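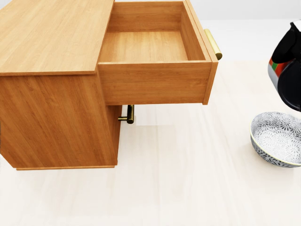
Attachment A - simulated cabinet, drawer open, gripper clear of the cabinet. Bowl on the floor at right.

Ticket subject: Gripper selection for storage task, purchase request on hold
Requested by: Leonilde Guerreiro, Equipment Planning
Assigned to: Leonilde Prata, Simulation Support
Status: Pending requester
Priority: 3

Issue reported
The planning office intends to order 4 grippers from Conen for the Falcão workcells. The budget line allows 800 per unit for fingers and mounting parts. Before the order is released, the requester asks whether the drawer task can be used to compare the Conen model with the Tuditz alternative, and whether a physical cabinet must be purchased in May as originally planned.

Response, 9:40
The drawer task is available in simulation and may be used for the comparison. Please confirm which object set is to be applied. The purchase request mentions cans only, but the task file also includes a bowl.

Requester reply, 11:15
Cans are the first concern. The bowl should remain in the task file, as bowls are covered by the second phase of the budget. Please advise on clearance above the drawer when the can is carried at an angle.

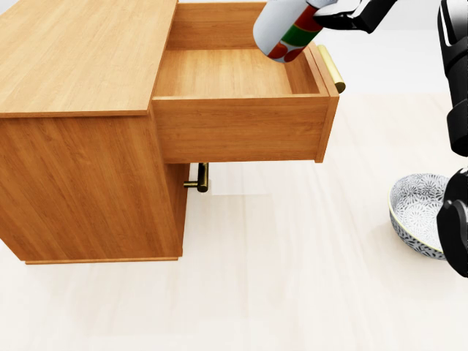 Attachment B - patterned can held at a tilt over the open drawer.

Response, 14:05
Clearance cannot be settled from the attachments. Support will run 50trials for each gripper model with the can at varying angles and will record any contact with the drawer walls or the handle. The same cabinet model will be used for both.

Planning note
It is recommended that the cabinet purchase be deferred until the results are filed. The Drurkus quotation for the cabinet may be kept open in the meantime - no deposit should be paid. Mounting parts are to be quoted separately from the grippers, as the two suppliers use different flanges.

Action required from requester
Confirm the object set in writing.
Supply the Tuditz finger drawings.
State whether spare fingers are charged to the same budget line.

The ticket will remain open until all items have been received.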